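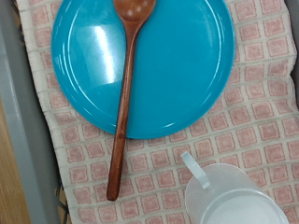 Turquoise plastic plate and wooden spoon on the checked towel

Wooden spoon leaving marks on plastic plates and a towel – what am I doing wrong?

Posted by pantryshelf90 on Monday, October 26, 2020

I bought a long wooden spoon from Tveit in March and I use it most days. When I'm cooking I rest it on one of our plastic plates, with a towel under the plate because the counter is slippery. The spoon is a dark reddish brown. Lately I get a faint brown ring on the plate where the bowl of the spoon sits, and the towel has picked up a couple of brownish spots from the handle. Dish soap takes it off the plate but not off the towel. Is the finish coming off, and is it safe to keep using? I wash it by hand but it does sometimes sit in the sink overnight. I also put oil on it last week, the Sekton one for cutting boards.

3 replies

millroad_2
Sitting in the sink overnight is most likely your problem. Dark woods give off color when they soak, and a stained spoon will do it even more. Wash it, dry it right away and stand it up in a jar with the bowl at the top. How much oil did you use? You only need a thin coat. Leave it on for a few hours, then wipe with a paper towel until nothing comes off. Extra oil will mark fabric every time.

For the towel, rub dish soap into the spots dry, wait 20 minutes, then wash warm. Don't put it in the dryer until the spots are gone. Waffle-type weaves hold on to oil, so you may have to do it twice.

Iltberg_kitchen
just get a spoon rest. the Ploveck ones are cheap and go in the dishwasher

tealcupboard
Agree with the first reply about soaking. To check whether it's the finish, wet a white paper towel with hot water and rub the handle hard. A little tan is normal for a dark wood. If you get strong color, or anything flakes, I would stop cooking with it and ask the store what it was finished with. If the surface feels rough but the color holds, sand it lightly with 300 grit, rinse, let it dry for a full day and oil it again.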